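# Cord tips I no longer believe (and four I do)

Every household page has the same advice on power cords, and most of it was written by people selling organizers. I bought the Draditine cord box two years ago. It cost 47 dollars, it hides the mess, and it makes every plug harder to get at. The mess is still in there.

So, a shorter list, from someone who has tried the long one.

**Look at the plug before you look at the cord.** People fuss over coils and forget the end that goes in the wall. Prongs should be straight and firmly seated in the molded body. If one wiggles, stop using the cord. I don't care what the tape video says.

**Big loops, please.** Winding a cord tightly around your hand and elbow is quick, and the cord remembers it forever. A thick cord wants a wide, lazy curve. Let it choose its own bend and follow that.
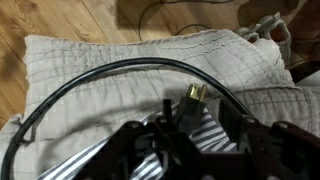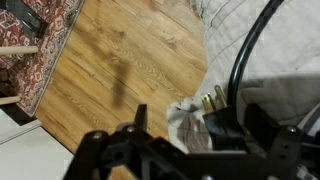 Black plug and cord, brass-colored prongs, fabric underneath.

*Wirwood Tool Library — Home Repair Table*

**Keep cords off the bedding.** A cord with fabric around it is fine while it's unplugged and you're sorting. Plugged in, it should be out in the open. Blankets and rugs hold heat, and they hide the worn spot you'd otherwise have noticed.

**Pull the plug, never the cord.** Yes, everyone says this one. Everyone also yanks the vacuum cord from across the room, me included, until I had to replace it.

Now the tips I'd skip.

*Toilet paper tubes.* They look tidy in a drawer for a week or so. Then they crush, and you have cords plus cardboard.

*Color-coded tags.* The Hirkum set comes with 173 of them. I used 17 and lost the key that said which color meant what. A strip of masking tape with "lamp" written on it does the same job for pennies.

*Bread clips.* Fine on a phone charger. On a thick power cord they pop off, usually into the heat register.

*Wiping plugs with vinegar.* Please don't. Unplug the thing and use a dry cloth. If the prongs are dark or pitted after that, cleaning was never going to help — replace the cord with one rated for the appliance.

I'm still undecided on hook-and-loop straps. They do hold, but they pick up lint from everything, and a linty strap holds about as well as a sock. I'm trying a new pack through September and will change this page if they last.

Last updated 31 Aug 2021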